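Eyerusalem Assefa
Robot teaching notes, one thread

1/ Thread on teaching a wiping task by remote control. Most of what I read about this is either a paper or a sales page, so these are working notes from the bench. Small object, small mess, soft tool.

2/ The task: yellow powder on the face of a wristwatch, a microfiber towel in the gripper. Take the powder off the dial, leave the watch where it was. A person does it in two seconds with a thumb. By remote control my first clean pass took 62 seconds.

3/ Setup. One arm, one two-finger gripper, wrist camera. The leader arm is a Ritari. I move the Ritari, the working arm copies it, and the joint positions and camera images are saved together. The recorder is Liditz, which is plain and does not crash.

4/ Before that I tried hand guiding: put the arm in free mode, hold it near the wrist, push it through the motion. Good for reaching and placing. Bad for wiping. My hand carries part of the load, so the motor currents say nothing useful about how hard the towel is pressing.

5/ Also, with hand guiding my own fingers kept getting into the wrist camera view. A model trained on that will learn to look for my fingers. I threw out all of those recordings.

6/ Remote control has the opposite problem. The Ritari gives no force back. I judge contact by looking at how the cloth folds. When the lower face of the towel flattens, it is touching. When the fold above it starts to bulge, it is pressing too hard and the watch is about to slide.

7/ Grip matters more than path. If the towel is held by a corner it hangs and drags. If it is bunched, there is a pad of cloth in front of the fingertip and the finger can push through it. I start every demonstration with the towel bunched. Picking it up is a separate task with its own recordings. 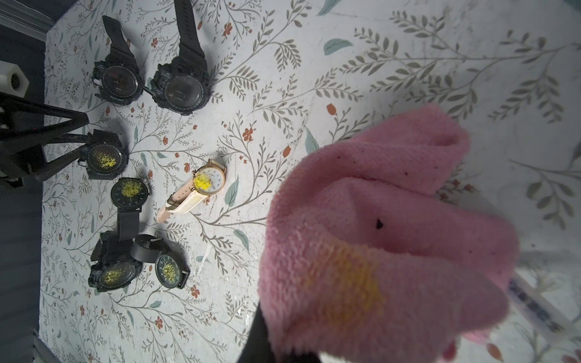

Page last changed: September 2024

8/ Seven watches on the table for this layout, powder on five of them. The two big sports watches at the back are clean on purpose. If every watch in the data is dirty, the policy learns "go to watch, rub" and never looks at the dial.

9/ The towel already has a faint yellow smudge on its lower face. I keep recording with it like that. A towel that is spotless in every demonstration is a towel the policy has never seen used. I change to a fresh one when the smudge starts putting powder back on the glass.

10/ Yellow on a black dial is the easy case. The gold-cased one with the white dial is harder, for me and for the model. Contrast is lower and the clump is off to one side, so a stroke through the center misses it.

11/ Straps are the other trouble. A stiff strap props the case at an angle and the watch rocks when touched. A strap lying flat makes a decent brake. I vary how they lie between recordings and I do not tape anything down.

12/ The printed tablecloth stays. On a plain white sheet my early policy found every watch by looking for "not white". Put it on a cloth with leaves and small red flowers and it wiped the flowers. Very thorough about it, too.

13/ Stroke shape. I tested circles, back and forth, and a single pull. Circles spread powder into the gap around the bezel. Back and forth walks the watch across the table. What I record now is a short press, one pull toward the base of the arm, lift, look, repeat if needed.

14/ The "look" is important. At the end of each stroke I lift until the camera can see the dial again and hold still for a moment. Without the hold, the policy had no view that told it whether to stop, and it went on wiping a clean watch until the time limit.

15/ Numbers, for those who ask. 400 demonstrations recorded. 166 kept after review. I cut anything where the watch turned over, where the towel slipped in the grip, or where I hesitated with the cloth in the air for no reason the camera could explain.

16/ That last rule cost me the most data and I still think it is right. The model copies the pause along with the wipe. My early policy would stop above the table and hover, exactly the way I do when I am deciding which watch to take next.

17/ Order: nearest dirty watch first, always. Any fixed rule works. Mixing rules does not, at least at this amount of data. Two operators with two different habits gave me an arm that set off between two watches and wiped the table.

18/ Labeling is done in Workora. One tag per stroke: contact, miss, slide. It takes longer than the recording does. I tried skipping it and went back within a week.

19/ Replay check before training: I play back a kept recording on the real arm with the watches placed as they were. If plain playback knocks a watch over, the recording was lucky and comes out. Workneh wrote the placement overlay I use for this and it saves a lot of squinting.

20/ Someone asked about a force sensor at the wrist. Yes, it would help. I am holding off to see how far camera and motor current can go. Current is noisy at low speed, but a hard press does show up in it.

21/ Next: the same task with a thinner cloth, then two watches touching each other. I would like another 100 kept demonstrations before November. Replies are open if you have recorded wiping with a different leader arm, especially one with force feedback.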